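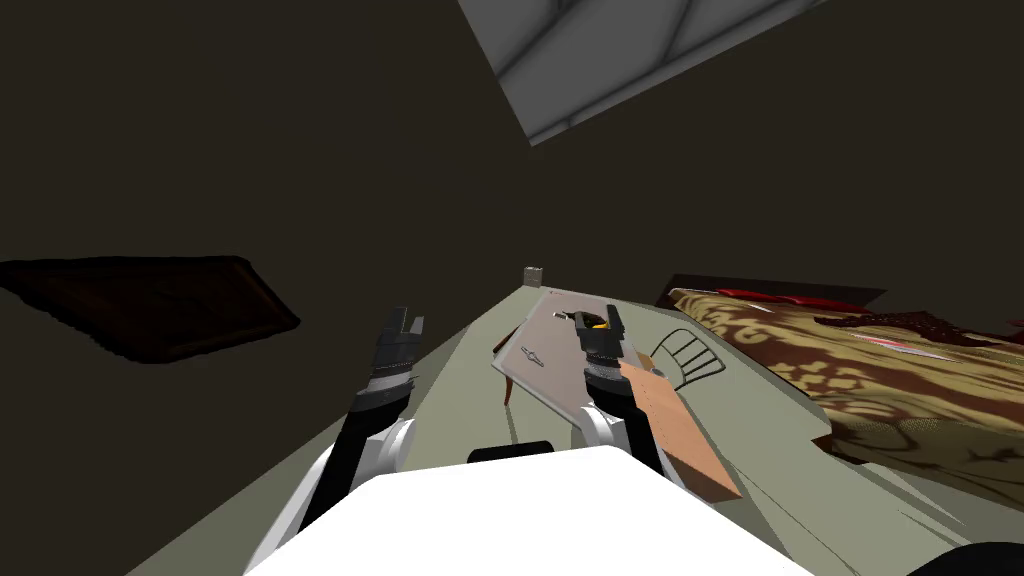
Fig. 4: Two-armed robot at a pale green surface, both grippers open to view.

Section 4: Setting up your first online tournament

By now you should have Prarko installed on the organiser's computer and a working organiser account (see Section 3 if not). This is the fun part! In this section you'll create an event, fill the bracket, connect a match server and run a test match before your players turn up. Once you've done it a couple of times you'll fly through it, but do set aside a full evening for the first go.

The steps assume a team shooter played five against five, as most people who use Prarko run those. If you're running a fighting game or a one-against-one strategy cup, the screens are the same and you can simply set the team size to 1.

Before you start

You will need:
- your organiser login and the recovery code you saved in Section 3
- a list of team captains with the email address each one signed up with
- the address and password of at least one match server
- a second person to help with testing

4.1 Create the event

1. Open Prarko and choose Events, then New event.
2. Type a name. Players see it everywhere, from the sign-up page to the score overlay, so go for something short. "February Cup" works well. "The February Open Invitational Community Cup, Western Division" gets chopped off on phones.
3. Pick the game from the list. If yours is missing, choose Custom and fill in the team size and the map names by hand.
4. Set the time zone. Prarko shows every captain the match times in their own local time, but it works them out from yours, and a wrong setting here moves the whole schedule.
5. Press Save draft. Your event is still hidden at this point, so feel free to play about with it.

Note: You can change the name and the start time for as long as the event is a draft. The game and the team size are fixed once the first team has signed up.

4.2 Choose a format

Prarko comes with four formats: single elimination, double elimination, round robin and Swiss. For a first cup with 8 teams I'd go for double elimination every time. Everyone gets at least two matches, the lower bracket throws up some wonderful comebacks, and you can still finish in a weekend.

1. Open the Format tab and pick Double elimination.
2. Set Number of teams to 8.
3. Under Match length, choose best of 1 for the early rounds and best of 3 for the finals. Each round has its own menu, and the upper and lower brackets are set separately.
4. Decide what happens in the grand final. With Bracket reset on, the team from the lower bracket has to win twice. With it off, a single match settles everything.
5. Press Preview bracket and read it through from left to right.

Caution: Changing the format after the bracket has been published wipes all the scores. Prarko asks you to type the event name before it lets you do this. Please take the hint and stop to think!

Tip: Best of 3 matches can run much longer than you expect when two even teams go into overtime on every map. Leave a gap before the grand final. Your casters will be glad of the chance to make a cup of tea.

4.3 Invite and seed the teams

1. Open Teams and choose Invite captains.
2. Paste in the email addresses, one to a line, and press Send.
3. Each captain gets a link to register their team and add their players. A grey dot means the invitation has gone out, amber means the roster is incomplete and green means the team is ready.
4. When all the dots are green, press Lock rosters.
5. Go to Seeding and drag the teams into order, strongest at the top. Prarko places seeds one and two on opposite sides of the bracket.

If you have no past results to go on, press Shuffle and let Prarko draw the seeds at random. You can do this on a stream with everyone watching, and it's a lovely way to get people talking. The draw is logged, so any captain can check later that it was only done once.

Note: Substitutes have to be on the roster before you lock it. If a player drops out on match day, use Teams, then Emergency change. The opposing captain gets a message and has to accept the swap before the match can start.

4.4 Connect a match server

Prarko doesn't host matches itself. It talks to your server through a small add-on called Darnero, which sends the score back after every round.

1. Copy the Darnero folder into the add-ons folder of your match server.
2. Restart the server. Darnero won't load until you do.
3. In Prarko, open Servers and choose Add.
4. Enter the server's address and password. Leave the port at the value shown unless your hosting company has given you another one.
5. Press Test connection. A green tick and a reply time in milliseconds should appear.
6. Repeat for any other servers. With two, you can run both halves of a round side by side - a huge time-saver.

Caution: Use a different password here from the one for your organiser account. Anyone you make a match helper can read the server password.

If the test fails, look at the server log for error 251. It means that the server and Prarko are running different versions of Darnero. Update both and try again. Any other number points to a wrong address, a wrong password or a firewall, and Section 9 goes through those one by one.

4.5 Set up the map veto

The map veto is where captains take turns to ban and pick maps, and it's often as tense as the match!

1. Open Rules, then Map pool.
2. Tick the maps you want to use. A pool of seven suits both best of 1 and best of 3.
3. Choose who goes first. Higher seed is the usual choice, though Coin toss is there if you seeded at random.
4. Set the time allowed for each choice. Thirty seconds keeps things moving. If a captain runs out of time, Prarko bans a map for them.
5. Tick Show veto to viewers if you'd like it on your stream.

4.6 Run a test match

Please don't skip this one. Every setting in the section gets used in a test match, and it takes a few minutes at most.

1. Choose Test match from the Events menu. Prarko makes two pretend teams, Najafi and Jindus, and puts them on your first server.
2. Join as Najafi and ask your helper to join as Jindus.
3. Go through the veto together, then let the map load.
4. Type !ready in the game chat. Both sides have to do this before the knife round begins.
5. Play three or four rounds and watch the score in Prarko. It should change a few seconds after each round ends.
6. Type !pause, wait for the game to stop, then type !unpause.
7. Press End test. The pretend teams and their scores are removed.

Note: Test matches never count towards player statistics. The free plan stores 100 finished matches, and tests don't eat into that either.

4.7 Publish

1. Open your event and press Publish.
2. Copy the public link and send it to your captains, with a reminder of when check-in opens. An hour before the first match is plenty.
3. Open the link yourself in a private browser window to see the page as your players will see it.

Captains can now check in, view their matches and message you from the match page. Messages appear under the bell at the top right, and it's worth keeping that tab open all through match day.

Section 5 covers match day itself: late teams, disputed scores and restoring a round from backup.

Guide written by Mojtaba Amini. Spotted a mistake in a step? Use the Feedback link in the Help menu and include the step number.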